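Print this page | E-mail this page

Open day at the De Bruijn paper mill
Sep 16, 2018

We got to Haltum just before the gates opened and joined the second tour. The mill has made paper on this site for 193 years and still runs 2 machines, one of them for filter paper only. Our group of 22 started in the pulp hall, where it was too loud to hear much of the talk.

After that came the sheet store, then the testing rooms, which have pale, smooth panel walls and are kept at a steady humidity.
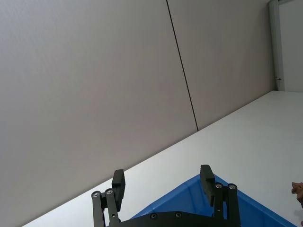

Jolien Nijs thought the testing part was too short, and said she would have given up the film in the canteen for another ten minutes on tear strength. I agree. We saw one fold test and were moved along.

The shop sells offcuts by weight. I paid 11 euros for a bag of mixed cream stock. Parking is across the canal, and the last tour leaves at three.

Contact | Copyright De Bruijn Open Day Pages | Back to top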